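Bindwood Young Makers > Ask Me Why > Wood

Home Ask Me Why Try It Puzzles Grown-ups

Why does wood have stripes and swirls?

15/02/2025

Go and find something wooden. A table will do, or a door, or a wooden spoon if that's the nearest thing. Now look at it really closely, with your nose almost touching. Can you see lines? Some will be straight and some will wander about, and if you're lucky there's a big wobbly swirl that looks a bit like an owl or a puddle or your uncle's ear.

Those lines are called the grain, and I could look at them all day (I have done, and my tea went cold).

A tree is a bundle of straws

To understand grain, you need to think about how a tree drinks. Its roots are down in the soil and its leaves are up in the air, so water has to climb all the way up the trunk. It travels through tiny tubes, much too thin to see one by one. Imagine grabbing a huge handful of drinking straws and squeezing them tightly together. That's a bit like what wood is. Most of the straws run up and down the trunk, and that's the direction we call "along the grain".

This is why a log splits neatly from top to bottom but is horribly hard to chop across the middle. Going along the grain, you're pulling the straws apart from each other. Going across, you've got to cut through every single one!

Rings inside rings

Trees grow fatter as well as taller. Just under the bark there's a thin layer that makes new wood, and in places with a cold winter it gets busy in spring. Spring wood grows fast and is usually paler. Later in the summer the tree slows down and makes tighter, darker wood. By the time September is over it has nearly finished for the year, and then it has a long rest.

One pale band and one dark band make one year. Near my home in Trarnby there's a slice of oak fixed to a wall, and somebody has put a pin in ring number 60. I used to think sixty was terribly old for a tree. It's only a youngster, really – oaks can live for hundreds of years.

So where do the swirls come from?

Rings are round, but the lines on your table probably aren't. It all depends on which way the wood was cut.

Try it with a carrot. Slice it straight across and you see a circle with another circle inside it. Cut a new carrot from top to tail and you get long stripes. Now cut one on a slant, and the shapes stretch out into ovals. Same carrot, three different patterns! (Ask a grown-up to do the cutting, and then eat the carrot.)

Trees aren't as tidy as carrots, though. They lean, they get knocked by the wind, and they grow branches. A knot is the place where a branch joined the trunk, and the grain has to flow around it, the way a stream goes round a stone. Some trees also grow lumps called burrs, where the grain twists in every direction. Furniture makers love burrs.

They often slice that fancy wood into very thin sheets called veneer and glue it on top of plainer wood. There's an old Michalík cupboard in our hall that I was sure was solid walnut. Then I found a chipped corner and there was pale wood underneath!

Looking at grain on furniture

Big flat surfaces are the best places for grain spotting, so dressers and boxes and cupboards are always worth a look. Computer artists have to think about grain too. When they build a pretend piece of furniture for the screen, it looks like plastic until somebody gives it a wood pattern.

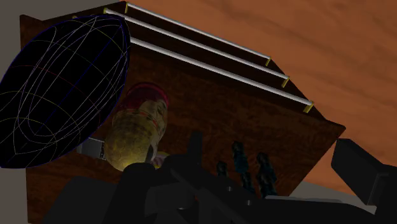
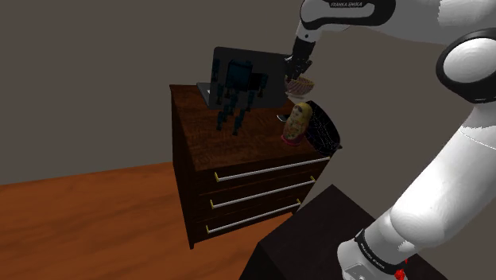
Make your own grain rubbing

You'll need some thin paper, a wax crayon with its wrapper peeled off, and a rough bit of wood. Old planks and garden fences work well. Shiny varnished tables don't, as the bumps have all been smoothed over.

1. Lay the paper on the wood and hold it still with one hand.
2. Turn the crayon on its side and rub gently, always in the same direction.
3. Look for knots! Move the paper over one and rub again.
4. Write on the back where you found it.

My best one came from a gate in Grustier and has 7 knots on it, all squashed up together like frogspawn. I've stuck it above my desk.

If you make one with brown crayon first and then brush watery orange paint over the top, the wax shows through and it looks wonderfully woody.

Comments

I did the carrot one and my brother ate all the slanty ones before I could draw them.

We have a knot on our stairs that looks like a seal. Is it a branch even if it's really tiny?

Yes! Little twigs make little knots. Seals are a very good find.

Our class did rubbings of the benches and the green crayon worked best. Can you do one about bark next please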